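4.2 Equipment planning and what we'd budget differently

Short version: the arm was the easy line in the budget. Everything bolted, strapped or clamped round it was not. We had one arm already on the books from the Jinenwood work, so the planning here covers the tool end, cabling, bins, test items and spares. Costs were kept by L. Vachon in a single sheet, split into bought, borrowed and made in house.

Gripper first. Three suppliers quoted. Culline was cheapest on paper but the price left out the mounting plate and the cable, and once both were added it landed level with Kozłowski. We went with Kozłowski for delivery time. The third quote, from Jotia, came after the order had gone in and is not considered further. Spare fingers were 800 euros a set, which we had not planned for at all -- the original sheet has one line for "gripper, misc" and that was it. Any group starting from zero should put finger sets in as a consumable and order the second set with the first.

Cabling and dressing. Under-budgeted by the widest margin. Patwary's first estimate treated the cable run as a fixed length from cabinet to flange, no slack for wrist rotation. Reordering cost us five weeks, mostly waiting. Hose, ties, strain relief and connectors together came to about 30 per cent of the gripper price. We now plan dressing as its own item, with its own lead time.

Bins and fixtures. Bought the bins, made the rest. A proper fixture table was quoted and dropped, as the bin position was still changing between task sets and we did not want to pay for holes in the wrong place. Clamps are cheap and can be moved by one person. The downside is setup time, which has to be costed too if staff hours are charged to the project (ours are, from October).

Test items. Ordinary household goods, bought retail. Small money but a lot of reciepts. Després suggests a fixed yearly sum instead of item by item claims and we agree.

For the next round the order of spending would be: dressing, finger sets, bins, then anything else. Slack is the thing to price before the supplier does it for you. In the bin setup of Figure 3 the yellow cable makes a wide loop out past the orange joint cover, with a black one tied in beside it, and that loop has to be paid for in the cable length. Same goes for the boards along the bin walls and the bar clamp on the rim: timber and hand tools, low cost, but they need a line in the sheet or they come out of sombody's pocket. Sawatzky is redoing the template on that basis.

Figure 3. KUKA arm and gripper working in the grey bin.

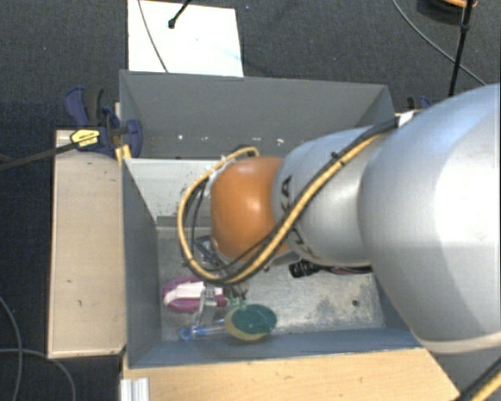
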